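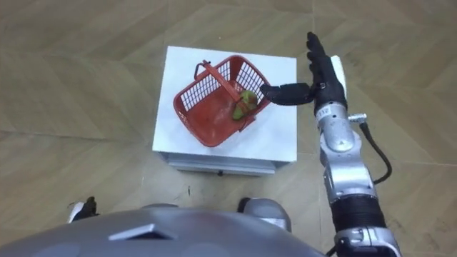
Mobile Food Unit Pre-Opening Inspection, Plollia Street Market
Unit: Drovel, trailer, pitch 12
Permit no. 1287
Inspector: Napaporn Suksawat
Operator present: Reinaldo Seixas

Water and waste
Fresh water tank filled from approved source: Pass
Waste tank larger than fresh tank: Pass
Hand sink, hot water at tap: Fail
Comment: Heater trips when the fryer is on. Operator to move heater to its own circuit and call for recheck.
Drain valve capped: Pass

Cold holding
Reach-in cooler at or below 41 F: Pass
Thermometer in each cooler: Fail
Comment: Prep cooler has none. The operator had a spare in the tow vehicle — fitted during the visit.

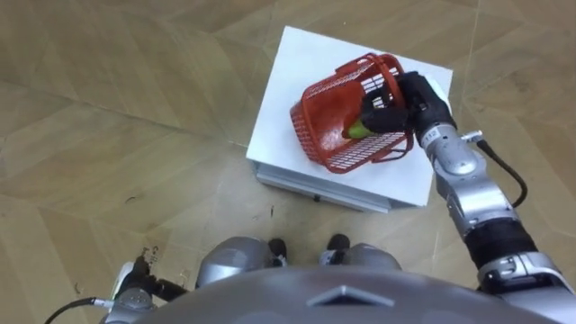 PRODUCE AND DRY STORAGE
Whole produce washed before cutting: Pass
All food stored at least 6 inches off the floor: Pass
Dry goods in lidded containers: Pass
Comment: Two flour bins not labeled. Label by opening day.

Propane and fire
Cylinders upright and chained: Pass
Leak test at both regulators: Pass
Class K extinguisher, tag current: Fail
Comment: Tag expired in September. Unit may not cook until the extinguisher is serviced or replaced.
Hood filters seated: Pass
Comment: Light grease on left filter. Clean weekly — the log sheet shows a gap.
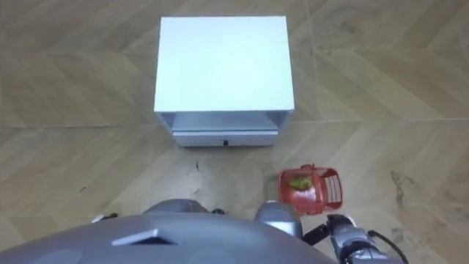 White cabinet, top clear.

Paperwork
Commissary agreement on board: Pass
Comment: Signed by Divina Policarpio for Espiritu Kitchen.
Food manager certificate posted: Pass
Serving route map: N/A, fixed pitch

Result: Conditional. 2 items open before cooking (hand sink, extinguisher). Recheck to be booked with Macario Maldonado, mornings only, before 10:30.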